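# Chapter 11: Two Hands, One Object

Before you read any further, get up and find something round and longer than it is wide. A rolling pin will do, or a drinking bottle, or the cardboard tube left over when the paper towels run out. Set it down in front of you on a place mat or a folded dish towel and keep it nearby, as we'll be coming back to it all through the chapter and the exercises make much more sense with the thing in your hands.

Now pick it up with your left hand and pass it to your right. Do it again, more slowly this time, and try to catch the moment when both hands are holding on. Most people are surprised by how short that moment is, and by how hard it is to say which hand is really in charge of it. We spent Chapter 10 on the single hand and its grips, and you may have come away thinking that two hands would be the same material doubled. I thought so too when I first taught this course in Griltham, and I remember planning one comfortable afternoon for it. We now give it three weeks, and the students still ask for more time at the end!

## What this chapter covers

We begin with the handover, meaning the passing of an object from one hand to the other. From there we go on to the tasks where one hand steadies and the other works, such as opening a jar, sharpening a pencil or peeling a carrot. The last part is given over to tasks where both hands do the same thing at the same time, like wringing out a cloth or carrying a full tray, and to the ways in which people of different ages and abilities arrange these tasks for themselves.

By the end you should be able to watch someone do an ordinary kitchen job and write down, in plain words, what each hand is doing at each stage. You should also be able to suggest a sensible change to the job or to the table when one hand is weak, stiff or slow. Please don't worry if your first notes are a mess. Mine ran to four pages for a single cup of tea, and I left out the spoon.

**Words to know:** handover, lead hand, helper hand, shared hold, release, midline, regrip

## A morning in the practice kitchen

Marlina Liem has run the practice kitchen at Woderer for 22 years, and she was kind enough to let me sit in a corner one January morning with a notebook and a cup of very strong coffee. Her group was making flatbread. There was a great deal of flour about, and a great deal of talk, and if you had walked in off the street you would have thought that hardly anyone was there to learn anything.

One of the group was a retired bus driver named Yoga Sembiring, whose right hand had been slow to open since an illness the year before. He could pick up the rolling pin without trouble. He could roll with it, too, and made a thinner bread than I ever have. His difficulty came when he wanted to move the pin out of his right hand and into his left so that he could lift the dough. The left hand arrived and took hold in good time, and then the right hand simply stayed where it was, so that for a second or two the hands were pulling against each other with the pin in the middle.

Marlina didn't touch his hands at all. She asked him to bring the pin down until it rested on the mat, let the mat take the weight, and then see which hand wanted to leave first. He tried it that way for the rest of the bag of flour (700 grams, a lot of flatbread for six people) and by the last piece he was doing it while telling us about a detour he once drove in the snow.

I tell you this at some length because it holds nearly everything in the first half of the chapter. There was a lead hand and a helper hand, and they changed places partway through the job. There was a shared hold that went on longer than he wanted. And there was a release, the part of a handover that beginners forget to write down.

## The shared hold

Let's slow the handover right down. One hand brings the object toward the midline, the imaginary line running down the center of the body. The other hand comes to meet it. For a short while the two of them have it together, and then one lets go and the other carries on. 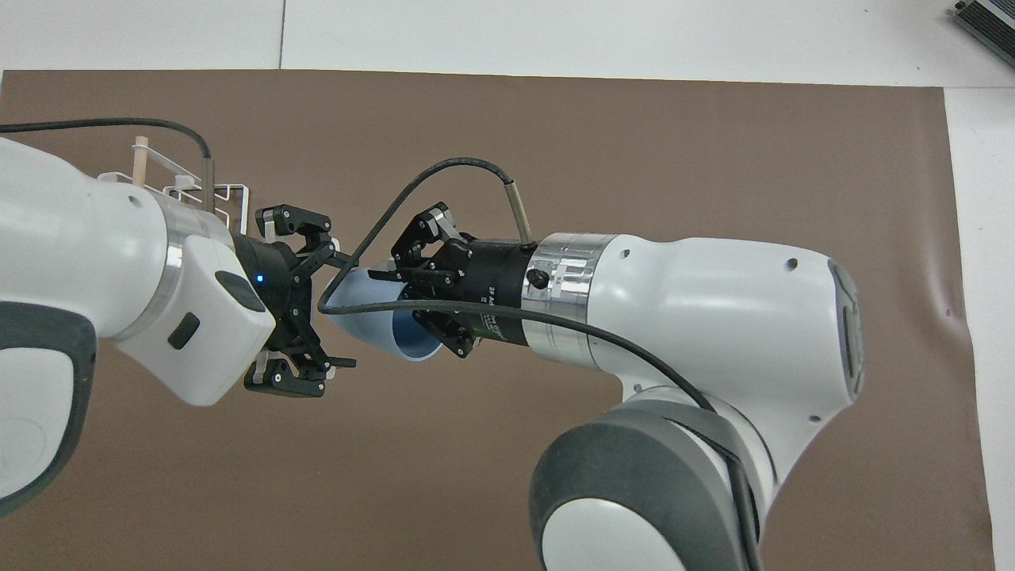 With a long round object there is the added question of where each hand should go. If both reach for the middle, the fingers crowd one another and somebody's thumb ends up in the wrong place. If the second hand takes hold out toward the free end, there is more room, but the object may tip when the first hand lets go, and the tip is worse with a heavy pin than with an empty tube. Try both with your own object. Then try it with your eyes closed – over something soft, please – and notice how much you had been relying on looking.

A smooth surface changes things again. People tend to squeeze harder when they expect a slip, and a hand that is squeezing hard takes longer to open. You'll meet this again in Section 11.3, where we compare a glass bottle with the same bottle wearing a knitted sleeve.

### Try it now

1. Pass your object from left to right ten times at your usual speed. Write one sentence about which hand let go first.
2. Repeat, resting the object on the mat during the shared hold.
3. Swap directions. If one way feels clumsier, write down at which stage.
4. Ask a friend to do the same while you watch, and compare your notes with the Tiongson chart at the back of the book.

Keep these notes somewhere safe, as you'll need them for the first exercise in Section 11.1.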